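Tusta dévoile le Pullasex, un utilitaire électrique qui ne promet pas de changer votre vie

COMMUNIQUÉ DE PRESSE — novembre

Le constructeur Tusta ouvre les précommandes du Pullasex, son premier fourgon compact entièrement électrique. Il s'adresse aux plombiers, aux fleuristes, aux boulangers en tournée et à tous ceux qui demandent depuis des années un véhicule où l'on puisse poser une échelle sans négocier avec un écran tactile.

La marque tient à le préciser d'emblée : le Pullasex n'est ni une « expérience de mobilité » ni un « compagnon connecté ». Il a cinq portes, un volant rond et un klaxon. Le service marketing avait proposé davantage d'adjectifs ; ils ont été conservés pour un prochain modèle.
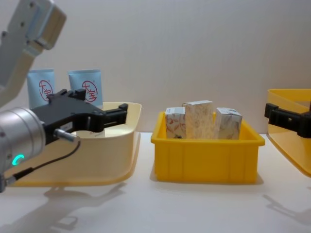
Une autonomie annoncée avec le chauffage allumé

Le Pullasex parcourt 200 kilomètres avec une charge complète. Le chiffre a été relevé par nos équipes en hiver, chauffage en marche, sur la route vallonnée qui relie l'usine de Lanz au dépôt de Cleltach. Nous aurions pu en publier un plus flatteur, obtenu en descente. La direction en a débattu un samedi matin entier, puis a préféré éviter les appels du lundi.

La batterie est logée sous le plancher, ce qui laisse l'espace de chargement libre d'un bout à l'autre. Deux prises de recharge sont prévues, une à l'avant et une sur le flanc droit, pour les clients dont la borne se trouve toujours du mauvais côté. Le câble est fourni. Nous le signalons, car l'usage du secteur est devenu créatif sur ce point.

Un habitacle pensé par des gens qui perdent leurs stylos

La cabine accueille deux personnes, leurs vestes mouillées et un thermos de taille adulte. Les commandes de ventilation sont des boutons. On les tourne, l'air change. Un écran existe néanmoins, de dimensions modestes, et il s'éteint quand on le lui demande.

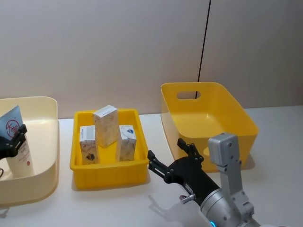
L'espace arrière du Pullasex se configure à la commande, avec ou sans rayonnages, avec ou sans cloison. Les artisans consultés pendant la mise au point ont surtout parlé de vis, de joints et du temps passé à les chercher. Tusta a donc retenu un plancher à rails, sur lequel se bloquent les caisses que le client possède déjà. Des bacs en plastique ouverts, alignés côte à côte, un petit jaune entre deux autres : le système s'en contente très bien, et il n'oblige personne à racheter une gamme complète à nos couleurs. Les rails se démontent avec une clé ordinaire. La clé est fixée derrière le siège passager, où elle restera jusqu'à ce que quelqu'un l'emprunte.

Livraisons et essais

Les quelque 200 premiers exemplaires seront réservés aux professionnels installés entre Lanz et Cleltach, afin que l'atelier puisse les suivre de près. Les autres commandes seront servies dans l'ordre d'arrivée. Il n'y aura ni liste d'attente « privilège » ni édition de lancement avec une plaque numérotée sur le tableau de bord.

Trois teintes figurent au catalogue : blanc, gris, et un vert que le bureau de style appelle autrement. Le tarif sera communiqué à l'ouverture des essais, options comprises — y compris la roue de secours, qui n'en est pas une.

Les essais se feront sur rendez-vous au dépôt de Cleltach. Les visiteurs sont invités à venir avec leur propre chargement, dans la limite du raisonnable. Un piano a déjà été refusé par téléphone.

À propos de Tusta

Tusta conçoit et assemble des véhicules utilitaires légers à Lanz. L'entreprise fournit également des pièces détachées pour ses anciens modèles diesel, dont plusieurs roulent encore contre l'avis du service commercial.

Commentaires

fourgon_gris
Des boutons pour la ventilation, je signe. Par contre 200 km avec une remorque, ça donne quoi ? Rien dans le texte là-dessus.

MarieFleurs
Est-ce que la cloison est vitrée ? J'ai besoin de voir si mes seaux se renversent.

tonton diesel
Le mien est de chez eux et je confirme, il roule encore. On en reparle quand celui-ci aura le même kilométrage.

fourgon_gris
@MarieFleurs j'ai posé la question au dépôt, vitrée en option.

Contact presse : service communication Tusta, Lanz | © Tusta, tous droits réservés | Haut de page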